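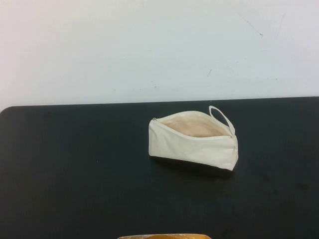

I'd put off asking anyone about part-time master's courses for years, so when Cinlow College let me corner one of its evening tutors over a cup of tea, I had a long list. She runs the two-year management course out at the Engelbrecht building, and she was lovely about my nerves!

"People ring me and whisper," she told me. "They think they've left it too late. I've got students who last wrote an essay 15 years ago."

I asked about money first (well, you would). The deposit is £510, and there's a Fusa bursary worth £1,000 that hardly gets any takers. "Please apply for it," she said. "It's a two-page form, and it closes in July."

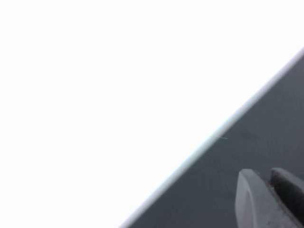

Then the hours. Classes are three evenings a fortnight, and she reckons most people do their reading on the bus or at lunch. "I did mine in the car park at Movberg, before my shift," she said. "Some weeks I was hopeless. I handed one essay in late and cried about it."

Did she ever think of packing it in? "Every January. Then the marks came back and I'd cheer up again."

I've got the form on my kitchen table now, and I've filled in page one.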